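Oil or wax for bare wood that touches food?

Community Help > Home and Kitchen > Wood and Surfaces

Posted by Matvii Yatsenko, November 2024

Hello everybody. I have a question about finishing of wood, and I hope somebody with more experience can guide me, because I have read so many pages that now I know less than in the beginning.

We moved to Rallow in the spring and our new kitchen has many small wooden things which need care. I mean a cutting board, a shallow box with open top, two spoons from my grandmother and one bread bin.
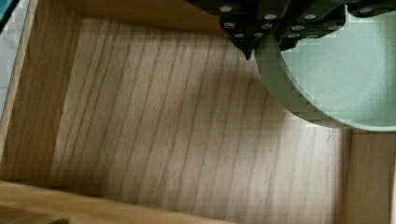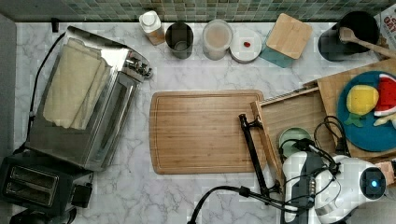 In the old apartment I used sunflower oil for everything, as my mother did. After one winter the bread bin became sticky and it had a smell like old paint. I washed it with hot water and soap three times and the smell came back every time. A neighbor told me this is because cooking oil goes bad inside the wood, and that I must use mineral oil or wax, or the two together.

So I went to the hardware store and they have four kinds on the shelf. One is plain mineral oil from Vukent. One is a paste called Deruvham, which says oil and beeswax. The third is tung oil and the fourth is boiled linseed oil, and the man in the store told me that the last one is not for food at all, but my neighbor says her husband used it on a salad bowl for 20 years.

My questions are these. Is the paste better than plain oil, or do I pay only for the nice can? Can I put the same product on bamboo and on plywood? How many times in the year should I do it? And can I save the bread bin, or should I say goodbye to it?

I also have sandpaper at home, 120 and 220, but I am afraid to use it on the inside of the bin, where the corners are narrow. Thank you in advance for your patience with my English.

brackenhollow

Mineral oil. Cheapest one that says food grade on the bottle. Wipe on, leave overnight, wipe off. Done it for years and never had a problem. Don't put linseed from a paint can on anything you eat from.

Oddny_in_the_shed

Matvii, your English is fine and your neighbor is right about the cooking oil. Sunflower oil never dries completely in a useful way. It gets thick, catches dust and turns rancid, and soap takes only the part on the surface.

I will go through your questions in the order you wrote them.

Paste or oil: they do different jobs. Plain mineral oil goes into the wood and stays liquid there. The paste leaves a little wax on top, so water runs off for longer. I use oil first, as many coats as the wood will drink, and then paste as the last coat. If you want to buy only one, buy the oil. You can add beeswax later yourself, one part wax to four parts oil by weight, melted slowly in a jar that stands in warm water. Please do not melt it directly over a flame.

I haven't tried Deruvham so I can't tell you if that can is worth it. Read the back and see if it has any orange oil or scent in it. I don't like those for boards, the bread picks up the taste.

Bamboo and plywood: yes, the same product is safe for both, but they behave differently. Bamboo is dense and takes little oil, so put on thin coats and wipe well, or it stays greasy for days. Plywood is thin layers glued together, and the open edges drink much more than the face. If your box only holds dry things, I would give it one light coat, or none. Never soak it. Wet plywood can swell and come apart, and oil doesn't repair that.

How often: I don't go by the calendar. Put a few drops of water on the surface. If they sit in little beads, leave it alone. If they sink in and make a dark spot, it is time. A board that is used every day may ask for oil every month, a bread bin maybe twice a year.

Tung oil is good if it is pure. It goes hard and lasts much longer than mineral oil, but it is slow. You have to leave it for weeks before food touches it, and people with nut allergies sometimes prefer to stay away from it. "Tung oil finish" is another thing, usually with varnish and thinner inside, so read the small print.

Boiled linseed oil from the hardware store normally has metal driers added. I would keep it for tool handles. Also a warning, and this goes for tung oil too – rags with drying oil on them can heat up by themselves and catch fire. Spread them flat outside until they are stiff, and don't leave them in a ball in the trash.

Now the bread bin. I saved one like this last winter. Mix baking soda with a little water to a soft paste, rub it in, leave for an hour, wipe off with a damp cloth. Let the bin dry with the lid open for at least two days. Then sand with your 120, always along the grain, and finish with 220. For the narrow corners fold the paper over an old plastic card. If it still smells after that, do the soda one more time.

If the smell is still there after two rounds, then use it for potatoes or clothespins. Some wood doesn't forgive.

Matvii Yatsenko

Thank you both very much. I bought the plain oil. The cutting board I will do tonight, thin coats as you say, and the plywood I will leave dry.

With the bin I made the soda this morning and it stands open on the balcony now. One thing I forgot to ask – the inside has a small metal hinge with screws. Should I take it off before the sanding, or is it enough to put tape on it?

Oddny_in_the_shed

Take it off if the screws turn easily. If they are tight, tape is enough. Old screws in soft wood can strip the hole, and then you have a second repair.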